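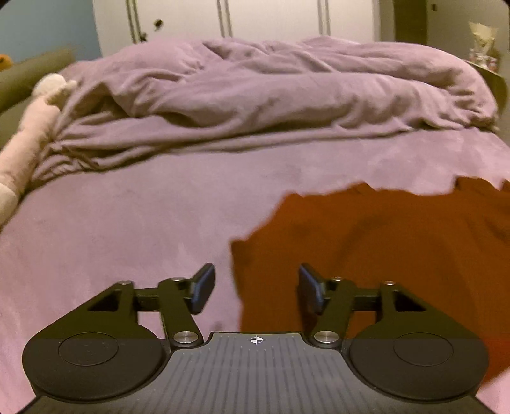

Figure 2. Bed with mauve-pink sheet, bunched blanket along the far part and rust-orange cloth in the right foreground.

3.2 Bed surface, starting condition

The bedroom part of the project deals with two tasks: straightening the blanket and folding the loose cloth. Both start from an unmade bed. The condition in Figure 2 was classed as "partly clear", meaning that a good share of the sheet is exposed and mostly smooth while the blanket is piled in long rolls.

Color turned out to be the main difficulty when we marked outlines on the photographs. Sheet and blanket are nearly the same mauve-pink, so the border between them has to be read from the thin hem-like edge and the shadows in the folds. The rust-orange cloth stands out clearly against the sheet, but its outline is wavy and its creases are soft. Nhàn Phí marked the small corner pointing left as the reference point for the cloth. The ruffled bumps along the top were not used, as two people marking them independently did not agree on where they ended.

3.3 Procedure

The blanket is done first. Its rolls are opened toward the near side of the bed and the hem is laid parallel to the mattress edge. The cloth is then flattened, folded in half twice and set aside. If the cloth lies under the blanket at the start, the order is reversed – this is noted on the sheet for that trial.

Outlines were drawn in Kamus and exported as plain coordinate lists. The full set from the Bimuscombe apartment holds 2759 photographs, of which 1110 show the bed. Photographs in which the sheet could not be told apart from the blanket were left out of the area measurements but kept in the count. The remaining rooms will be marked in December.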